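4.2 Container form and the return of shared writing tools

The survey in Section 4.1 dealt with how often shared pens and markers leave the room in which they were issued. The present section deals with where they are kept between uses. Earlier work on office supply loss has treated the container as a fixed condition, and most of the published counts do not say whether the tools were held in a cup, a drawer, a tray, or a closed case. The Giltmont data allow a partial comparison, with the limits noted in Section 4.4.

Four container forms were in use at the two Giltmont sites, Hurkero and Trajkovski. The open cup was the most common form at both. Drawer inserts were found mainly in the meeting rooms at Trajkovski, where the furniture had been bought as a set. Flat trays stood at the whiteboards. The fourth form was the hinged case, in which the lid opens on the long side and lies beside the base when in use (Figure 3a; 3b gives a wider view of the table; 3c includes the divided base). For coding purposes, any closed container with an attached lid was entered as a hinged case, whether or not it had inner walls.

Figure 3a. Hinged case, lid open.
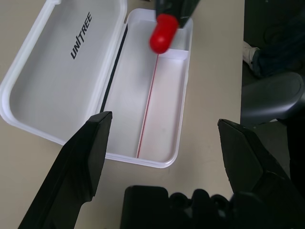

Marin Petek objected to this grouping at the draft stage, arguing that an attached lid is a weak criterion and that the space taken up on the table matters more. On this view a case that doubles its width when opened should be coded with the trays, and only containers that keep the same outline open or closed should count as cases. The objection has some force. Respondents who kept a case open for a whole meeting did treat it much as they would treat a tray, and several reported that the lid side filled up with clips, caps, and folded notes by the end of the session. The original grouping was kept for the main analysis, and the alternative was run as a check.

Under either coding the order of the four forms stayed the same. Loss over the observation period was highest for open cups and lowest for drawer inserts, with trays and hinged cases between them. The gap between trays and cases narrowed under the Petek coding, as would be expected, and at Hurkero it fell within the margin of error. A total of 3000 tools were issued over the two sites. All were of the Hikix house line, ordered without a logo so that they would not be kept as gifts, and each carried a small ink mark under the clip or on the base of the barrel. Tools found without a mark were left out.

The second measure was misplacement within the room. A tool was counted as misplaced if it was present at the evening check but lay more than an arm's length from its container. This measure behaved differently from loss. Drawer inserts, which did best on loss, did worst on misplacement, with 40 percent of the tools lying elsewhere in the room at the evening check. Interview notes suggest a simple reading: users took a pen from the drawer, used it at the table, and did not get up again to put it back. The hinged case did well here, and the effect was stronger in rooms where it was left open between speakers. A container within reach and already open asks for no further action from the user other than dropping the pen.

Figure 3b. Open case on a table.

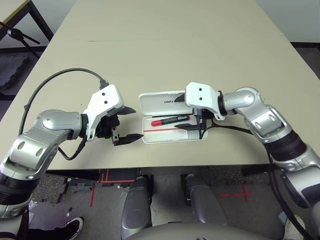 One respondent at Hurkero disagreed with this reading and said that people put pens back when they can see the gap where the pen was, and that being open or shut has little to do with it. The same person added that in a cup there is never a gap, so no one feels that anything is missing. Similar remarks came from two other respondents in the same department, and the idea is close to what has been written on shadow boards in workshops, where the outline of each tool is painted behind its hook. It was not part of the original design. The room logs do record whether a container had inner divisions, however, and this made a rough test possible after the fact.

The test was confined to the meeting rooms, where the same containers had been in place since April. Containers were split into divided and undivided, without regard to lid type. Divided containers showed lower misplacement at both sites. The effect on loss was small and did not reach the level set in Section 3. It should be kept in mind that divided containers hold fewer tools for their size, and that a room with fewer tools has fewer to misplace. When the counts were adjusted for fill, the difference shrank by some 30 percent but kept its sign.

A related matter is the sorting of tools by kind. In undivided containers, markers and ballpoints were mixed almost at once. In divided ones the initial sorting held for longer, though the users had been given no instructions on it - in a few rooms a division came to be used for dried-out markers, which were then neither thrown out nor replaced.

Figure 3c. Open case with a divided base; a marker lies in the left compartment.
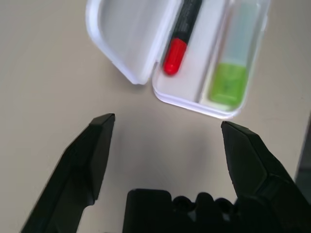 Dried-out markers raise a coding problem that the loss measure does not handle well. A marker that no longer writes is still present at the evening check and so counts as retained, while from the point of view of the user it is gone. At Trajkovski the supply desk tested 100 retained markers at the close of the study, drawing them from all four container forms. The share that still wrote was highest for hinged cases, but the number drawn from each form was uneven, and storage position (tip up, tip down, or flat) was not recorded. Cups hold markers upright, with the tip at either end depending on how they were dropped in, and any comparison with flat storage would need to control for this. The figures are given in Table 5 and are not used in the models that follow.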